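**Subject: Re: [grip-methods] Pose drift at start of episode and what it does to the width channel**

Hamidreza Hashemi wrote:

> We retrained on the Fernura set over the weekend and the policy still closes early on thin packets. It is worse when the item is far from the start pose. Validation loss looks fine, so I do not trust validation loss. Before I spend another week on the network I would like to know whether the labels are any good. In particular:
>
> 1. Is the width zeroed once per session or once per episode?
> 2. Do you trim the idle part at the start, and by what rule?
> 3. Is there a held-out set with no overlap in tabletop?
>
> If the answer to 2 is "by hand", please say so and I will stop looking for the script.
>
> Hamidreza

Hamidreza, all,

Answers in order, then a result which I think explains most of the early closing.

1. Once per session. This was a mistake. The width is read from the finger positions and scaled between the closed and open stops, which are recorded when the session starts. If the pads compress or shift on their mounts during the session, the closed stop moves and the scale is wrong for every episode after that. The error is small when the jaws are wide and large, in relative terms, when they are nearly shut. Thin packets are where it hurts.

2. By rule, though a poor one. The old script cut everything before the first frame in which the tool speed passed a fixed threshold. Operators who hover and make small corrections pass the threshold straight away, so their idle part stays in. Operators who hold still lose it all. The policy therefore sees two kinds of opening and has no input that tells them apart.

3. Not yet. The Uvel split holds out objects but the tabletop is shared. I would not read much into it.

Now the result. I took 2692 episodes from the May collection and re-derived the width from the images, using the finger tips as landmarks and ignoring the recorded stops. I then compared the two widths in the opening part of each episode, before any contact, where the jaws should be at the open stop and the two signals ought to agree. In 300 episodes they did not agree within tolerance. Those episodes are not spread evenly. Most come late in their sessions, as you would expect from a stop recorded once at the start.

I retrained the small model twice with the same seed and the same step count, once on the full set and once with the 300 removed. Early closing on thin packets went down in the second run. I am not giving a success rate, as there were only 69 trials on the arm and the two runs were done on different days with different lighting. Please treat it as a direction and not a measurement. The model without the bad episodes also approached more slowly, which I did not expect and cannot explain from the width alone.

There is one weakness in the method. The landmark fit depends on finding the same point on each finger in every episode. I first used the lower corner of the pad, and the fit jumped about between neighbouring frames. Bijan's earlier note on the Mirzaei jig had warned about this and I should have read it properly. Two frames from before contact, jaws open:

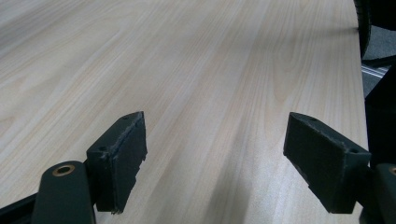
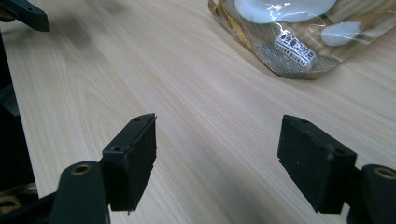
The landmark fit now uses the upper part of each finger only. Pad edges are no good as a reference: the material frays, the outline changes as it wears, and a corner detector will happily lock on to a loose fibre. The small round holes near the pointed tip of each finger are much better. They sit on the rigid block, they keep their shape, and in both frames there is one near the tip on the left and one on the right. I fit an ellipse to each and take the distance between centres after undistortion. The brass bushings would be better still in contrast, but the right-hand one is only partly in view, so I use the left one as a check and nothing more.

The wood grain turned out to be a nuisance for the tracking side. Long parallel lines give good gradients across the grain and almost nothing along it, so the pose estimate can slide in that direction when little else is in view. A bag on the table, as in the second frame, gives it something to hold on to, although clear plastic with highlights is hardly an ideal feature either. I have not separated this from the width error and would be glad if someone did.

What I propose:

- zero the width per episode, from the images, and keep the recorded value as a second column
- replace the speed threshold with a fixed window of 2000 ms before first sustained motion, padded where the recording is too short
- flag the 300 episodes in the index and leave them on the server – people may want them for other work
- build a held-out set on a different surface, preferably one without a directional pattern

Weteck have offered time on their second arm for the repeat trials. I would use it to run both models on the same day, in alternating order, with the packets placed from a list drawn up beforehand. Hamidreza, if you can send me your list of failure cases by Sunday I will include the same start poses.

The script is in the usual place under width_check. It needs the calibration file for each tool and will stop with an error if it finds only one.

Bijan Hosseinzadeh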